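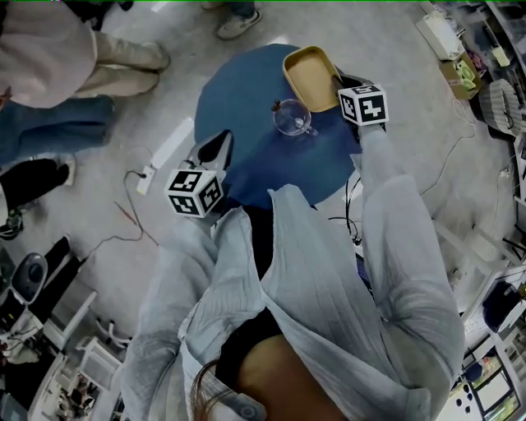
Tray and mug practice with the hand-held grippers.

About Goodall

Goodall lays up, collects and washes tableware for places that serve a lot of hot drinks and light meals: conference rooms, day centres, two colleges and a handful of office canteens. We work from one building with a wash hall on the ground floor and the tray room and training room above it. On a normal weekday 2430 trays go out through the loading door and, with luck, the same number come back.

The firm was started by Neville Hartley, who had a van and a second-hand dishwasher. He still owns part of it and comes in on a Wednesday to look at the accounts. The day-to-day running is done by Pauline Birkett.

What we have automated

The wash hall came first. Crates of dirty mugs used to be lifted on to the line by hand, and most of our sick leave in those years was for backs and shoulders. A conveyor and a lifting table now do that part. People still sort and scrape, and people still check the glass at the other end.

The second step is the tray room, and we are in the middle of it. We have two Flikovus arms, which take a clean tray from the stack, put it down square and set a mug on it. They are good with our standard white cups. They are slower with glass mugs, and they do not yet deal well with a handle that is facing the wrong way. Anything they leave goes to a person at the end bench.

How the arms are taught

The arms learn from our own staff. In the training room, one person holds a gripper in each hand and does the job with those instead of with their fingers – moving a tray, picking up a mug, turning it round, putting it down again. The patterned white cubes on top of the grippers are there so that the movement of each hand can be followed. The recordings are used to teach the arms the same movements.

It takes a while to get used to. Your hands are further from the mug than you expect and you have to slow down. Most people are comfortable after a couple of sessions. A session lasts 14 minutes and then you swap, as holding your arms out over a table is tiring. We tried longer ones and the recordings got worse towards the end.

Ryan Ashworth runs the training room. He came to us as a Saturday washer-up and moved over from the trays when the first arm was delivered. He decides which tasks get recorded and throws out the ones that are no use. A dropped spoon doesn't always mean a bad recording, so it is worth asking him before you start again.

What it changes for staff

There are 21 of us. When the arms were ordered we put the following in writing, and it is still on the board by the kettle:

No one loses their job or their hours because of the arms.
Time in the training room is paid at the same rate as supervisor time.
You can say no to recording and stay on your usual work.
Recordings are used to teach the arms. They are not used to measure how fast anyone works.

Some jobs have changed. There is less laying up by hand and more checking, and checking means standing still for longer, which several people did not like. We bought perching stools for the end bench and now rotate every hour. The early shift starts at six instead of five, as the first stack can be set overnight. Terence Ackroyd, our longest-serving driver, was glad of that, though it means he now hits the school traffic on the way back.

We have also made mistakes. The first arm was put where people walked through with crates, and it had to be moved within a month. We should have asked the tray room before the floor was marked out. Ashley Hebden now speaks for the shift teams on anything to do with new equipment, and layout drawings go to her first.

What stays by hand

Special diets, name cards, children's trays and anything with a hot pot on it are laid up by people, and we have no plans to alter that. The same goes for repairs to the wooden serving boxes, which are done at the back of the wash hall in quiet weeks, mostly in July.

Visiting and working here

Customers are welcome to come and see the tray room. Mornings after ten are best, once the vans have gone. Please wear flat shoes – the wash hall floor is wet.

We take on new people two or three times a year. No experience with machines is needed. If you would like to be told when we are next looking, leave your name with the office on extension 215.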